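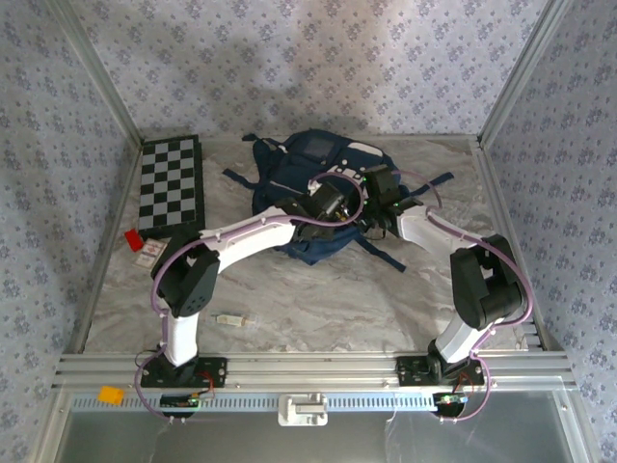

*Last edited 28 March 2024*

**Sticky residue on my backpack from an airline tag, what gets it off?**

Reynaldo Barredo
Flew home with my navy pack and the tag left a gummy patch. I've tried dish soap twice and now it's gray and fuzzy, ugh!

Griet Van Acker
Rubbing alcohol on a cotton ball, dab and don't scrub. Try a hidden spot first (mine bled a little dye).

Erdal Bozkurt
just buy a new one lol
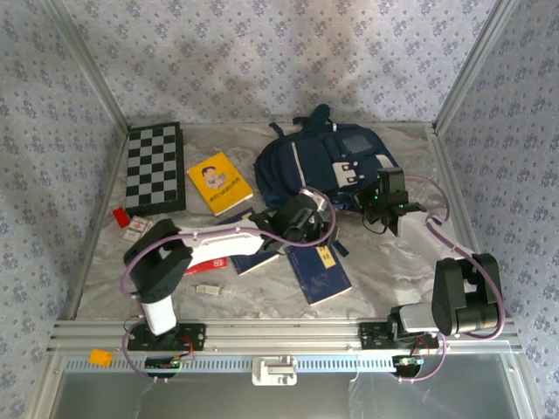 Renato Tolentino
Can I put the whole bag in the washer after?

Griet Van Acker
I'd hand wash it in the tub with cool water and hang it upside down.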